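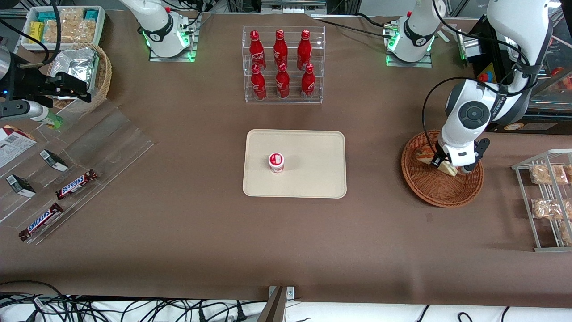
Clorken two-arm counter station with a snack and drinks layout. The left gripper is over the sandwich basket.

Clorken Two-Arm Counter Station
Sold and supported by Zollano

Item no. 191
Availability: built to order
Page updated 24 December 2023

Overview

The Clorken is a tabletop picking station for small food counters, break rooms and demo kitchens. It has 2 arms on a shared table and picks packaged snacks, bottled drinks and light items such as sandwiches onto a serving tray. Orders come in from a tablet or from your existing register software.

The arms mount along the far edge of the table, so staff can restock from the front. Each arm stands on its own clear base plate. The ring at the lower joint lights up green.

Grippers

Each arm ships with a two-finger gripper. Closing force is set per item in the menu editor. Soft items need a low setting, and we suggest you start at the bottom of the range and work up. A sandwich in a basket is one of the harder picks on a typical menu, as the fingers have to clear the rim on the way in and again on the way out. Leave some space around each sandwich and don't stack them.

Item holders

You can use our holders or your own. Wicker baskets, open bins, wire racks and slanted acrylic stands all work. The two-tier bottle rack keeps the back row higher than the front row so that both can be reached from above. Candy bars do best on the slanted stand. Bagged snacks can go on a wire rack, one bag to a slot.

If you move a holder, run the layout check again before taking orders.

What is included

Both arms with base plates and grippers
Controller and emergency stop
Two-tier acrylic bottle rack
Slanted acrylic display stand
Serving tray
Cable set
Menu editor license for one site

Table, cloth, baskets and stock are not included. A plain cloth without a pattern gives the best results with the vision software.

Setup

A Zollano technician installs the station and teaches the first menu. Allow 2 days on site. Adding an item later takes a short teaching session in the menu editor, and you can do it yourself. The editor stores up to 1,000 saved picks.

Route the cables behind or under the table before opening to customers. Extension sets are sold separately.

Not suitable for

Open cups of liquid, hot food, or loose items without a wrapper or basket. The station isn't rated for outdoor use.

Service

Repairs are handled at our Mivville workshop. Gripper fingers are a wear part and can be changed on site with the supplied hex key. The Boateng finger set, with longer tips for deep baskets, fits all stations delivered from June onward. Older stations need the adapter plate.

For a quote, send us your table size and a list of the items you want to serve.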